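Minutes, sim kitchen catch-up, 31 August 2019

I'm on notes again, so apologies if these wander a bit (my typing was well behind the talking for most of it).

**Last time's actions.** Both closed. The Codton logs are on the shared drive now and the naming is finally the same in every folder, hooray!

**Cooktop task.** We spent most of the meeting on this one. I went through the results from the new training mix, where we shuffle the cookware positions at every reset and leave the kitchen itself alone. We ran 48 trials in simulation and the policy got the pan by the handle far more often than the old one did, which cheered everybody up. It still gets muddled when the handle lies over something else, and I'd like to know if that's the wrist view or just thin training data. My money's on the data, but the Zendgate folks reckon it's the view, and we went back and forth on that for ages.

We agreed to test it properly: two sets of resets, one with the handle clear and one with it overlapping, same policy for both. No retraining until we've seen the numbers.

**Colours.** Hashemi asked if we could randomise the benchtop and grate colours too. Good idea, but parked for now. I don't want to change two things at once and then have to guess which one helped.

**Real arm.** Sarham can give us bench time in November. We said yes please.

**Actions**
- Me: write the overlap resets and share the seeds
- Zendgate: wrist view comparison
- Codton: keep the old checkpoint somewhere safe!

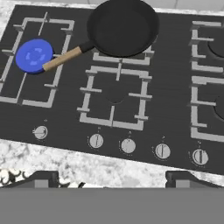 *Cooktop task in sim, wrist view, pan handle overlapping the blue disc*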